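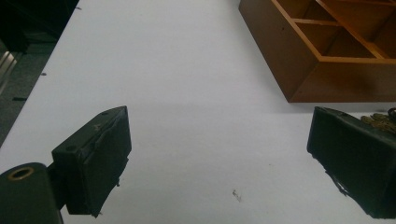

Fig. 1. Hand-held gripper above the sorting bench, open. Compartment organizer at upper right.

Work and Automation, Unit 16: Task change at a small-parts bench
Handout, Mohandas Iyengar
Revised Jul 20, 2026

16.1 Background

The case for this unit is Gekance, a repair and refit supplier with a returns department in the Nendine building. The department was set up in 1962 to sort fasteners, bushings and short lengths of wire that came back from field crews in mixed bags. Until last October all of it was sorted by hand. A worker emptied a bag onto the bench, picked out each part, checked it against a card and put it in a cell of the organizer.

Two changes were then made. The first was a scheduling program, Skedum, which assigns bags to benches. The second was demonstration work: for part of each shift, a sorter picks parts with a hand-held gripper in place of bare fingers, and the recorded motions are used to train a robot arm for the same task. The two changes are often discussed together on the floor, but they have different effects and should be kept apart in the written assignment.

16.2 The task before and after

By hand, a sorter handles several parts at a time. Small items are pushed into groups with the side of the palm, and the other hand begins the next group before the first is finished. Much of the checking is done by touch. A worn thread is felt before it is seen.

With the gripper, parts are handled one at a time. The cycle has five steps: open, approach, close, carry, release. The tool has to be fully open before each approach, and the sorter has to pause briefly at the start and end of the cycle so that recordings can be separated. Touch is reduced to whatever comes through the handle. Thread checks have been moved to a separate station, where they are done by eye with a gauge.
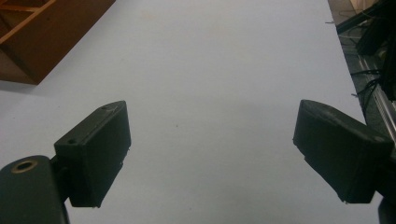
The pause causes the most complaints. Sorters paid partly by output under the old system saw their counts drop during demonstration hours. Management first left the rate unchanged, then moved demonstration hours to a flat rate after the first quarter. Students should note the order of these events. The flat rate came after the loss of pay, and back pay was not part of the change.

16.3 Skill

Three positions are found in the course readings.

(a) Deskilling. The task is broken into smaller units, and the judgment in it passes to the system that is being trained.

(b) Reskilling. Workers learn to produce clean demonstrations, to spot a bad one and to explain why it is bad.

(c) Displacement of skill within the group. Total skill in the department stays roughly level but is held by different people.

The Gekance interviews give most support to (c). Of the 19 sorters interviewed, those with the longest service kept the thread check and the unusual returns. Newer staff did most of the demonstration work. Rao, the day lead, described a good demonstration as one with "no fixing in the middle," meaning that a failed grasp is ended and restarted. An experienced sorter corrects a slipping part without thinking. For recording purposes that correction had to be unlearned, and several of the older workers did not wish to unlearn it.

Note that position (b) is not ruled out. The interviews were carried out early, and training in reviewing recordings had only just started.

16.4 Physical load

Bare-hand sorting loads the fingertips and the neck. Gripper work moves part of the load to the wrist and forearm, with the arm held above the bench for longer periods. The department rotates demonstration work every 2 hours. Sorters asked for a lower bench and were given adjustable stools. The difference matters for the section on consultation: the complaint was accepted, but the remedy was chosen elsewhere.

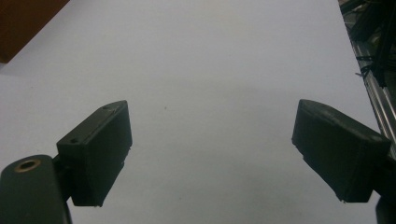
Wear on the equipment also adds work that is absent from the job description. Finger pads have to be inspected at shift change and replaced when they no longer hold small parts. Loose fibers and grit must be cleared from the bench top before recording. Under Skedum neither activity has a code, and the time is charged to sorting. Measured output per sorting hour therefore falls for reasons unrelated to sorting.

16.5 For the written assignment

Choose one of the changes in 16.1 and trace its effect on pay, skill or physical load. Use the interview extracts in the course packet. State which workers are affected and at what point. Do not treat "the workers" as a single group unless the extracts support it.

Terms to define in your answer: demonstration, cycle, rate, uncoded time.

Next unit: staffing after the arm is installed, with the revised bench layout.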